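Welcome back, everyone, and put the kettle on, because today we're going to get you through the Storndale bell tower, which is the point where a good many people put the controller down and go and play something else for a month. I did exactly that myself the first time. It's a lovely stretch of Ovel once it clicks, and I'd hate for you to miss what comes after it.

## Before you go in

You'll want three things from the market in Istgate, and you should buy them before talking to the ferryman, as the market shuts once he's agreed to take you across.

- The short spear (300 coins). It does less damage than your sword but it reaches past the railings.
- Two jars of lamp oil.
- The felt boots (400 coins), which let you land without waking the bells.

If you're short of coins, go back and clear the fishing huts again. They refill every time you rest, and two trips ought to do it. I know it's dull, but the boots really are worth the money, and I went without them for far too long out of sheer stubbornness!

## Climbing the tower

1. Go in by the low door on the river side. The big front doors lead straight to a fight you don't need.
2. Light the first lamp and wait for the two guards to walk over to it. Then slip up the stairs behind them.
3. On the second landing, lock on to the archer and throw a jar. Don't try to run at him, you'll be knocked off the ledge (ask me how many times).
4. Cross the beams slowly. Hold the walk button the whole way and let the camera settle before each jump.
5. Rest at the shrine just under the belfry. Everything you've done so far is saved there.

## Beating the Bell Warden

She has 1,008 health on the normal setting, so this is a long fight and there's no sense rushing it. She has a wide swing, a jump, and a ringing attack that fills the room. Dodge towards her on the wide swing, away from her on the jump, and when she raises both arms get behind the nearest pillar and stay put until the sound fades.

At 400 health she starts joining the swing and the jump together. Keep your stamina at half or better from then on, take one hit at a time, and use the spear. I like the Pathak charm for this part, if you picked it up in the flooded chapel, as it gives you a slightly longer dodge.

When she falls, take the rope down and don't forget the chest behind it. You can be back at the ferry in a few minutes, and the harbour chapter opens up from there.
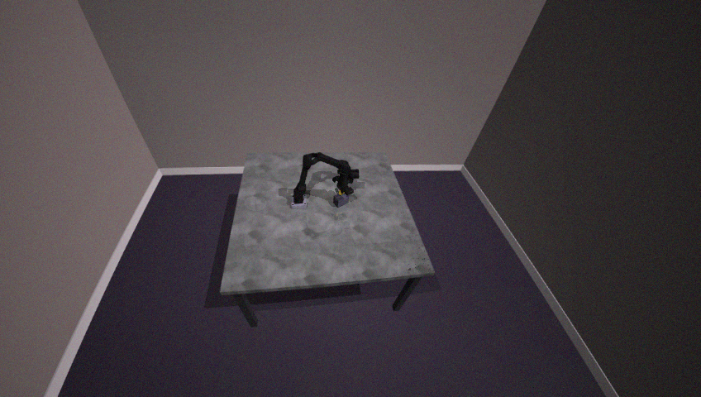
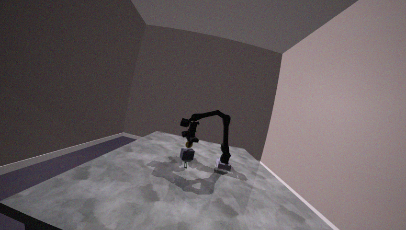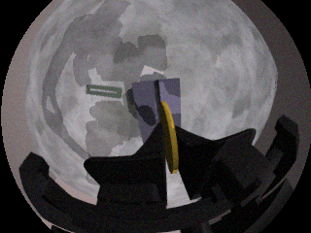

**Can I come back to the tower later if I miss the chest?**

Once you've finished the harbour chapter, the ferryman will take you back for free, and the chest will still be there. The guards return as well, so bring another jar or two of oil.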